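The Bottom of the Bin

Three weeks ago I decided that the toy situation in our house could be solved with a method. I had read about the method on a blog much tidier than this one. You tip every toy you own into big containers, take things out one at a time, and put each back only once it has a category and a home. The woman who wrote it had linen curtains and, as far as I could tell, a single child who played with a wooden goose.

We have two kids and no goose. We do have a set of shelves called Flelia, bought in June after a long discussion about whether white would show the dirt (it does), with 13 cubbies and a little label holder on the front of each one. I enjoyed the label holders more than I should have. I wrote CARS. I wrote ANIMALS, FARM and ANIMALS, OTHER. I wrote BRICKS and then wondered if I ought to have bought more shelves.

My friend Solveig Nygård came by in the middle of the first week, looked at the labels, and asked where a farm animal goes if it is also a puppet. I gave her coffee and changed the subject.

The early going is wonderful. You reach in and get a car, and it goes in with the cars. You get another car. For an evening or two you are a person with a system, and you start having opinions about other people's basements.

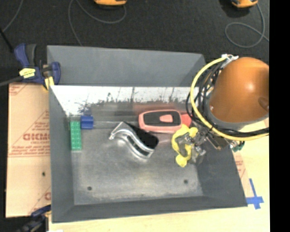
Every bin has a last layer, and no method I have found covers it. The easy stuff is gone by then and you are left with whatever you kept picking up and putting back down. A green building brick is fine, I have a cubby for that. The small dark blue block next to it is probably fine too, although it could be a block or it could have come off something, and I have spent longer on that question than I did on my taxes. But then there is the curved silver and black thing with the little hook at one end. It's very shiny. It looks expensive. I have no word for it and so I have no label for it, and the same goes for the long pinkish-red and black one, which at least has the decency to be pink.

My sister-in-law Ronja Halvorsen has a theory that all such objects belong to one large toy that no household has ever owned complete. Her own solution is a drawer. She opened it for me once, the way some people show you a wine cellar.

I did consider throwing the lot out. Anyone with children knows how that ends. A thing can lie untouched for a year and a half, and the morning after trash day somebody small will need it, by name, in tears, before breakfast.

So I went back to the label holders. Cubby number 12 used to say PUZZLES, COMPLETE, and it had been standing empty anyway. It now says PARTS. The silver thing went in first, hook side down, and it already looks at home.

Next is the dress-up box. I've been told there is a cape in there that bites.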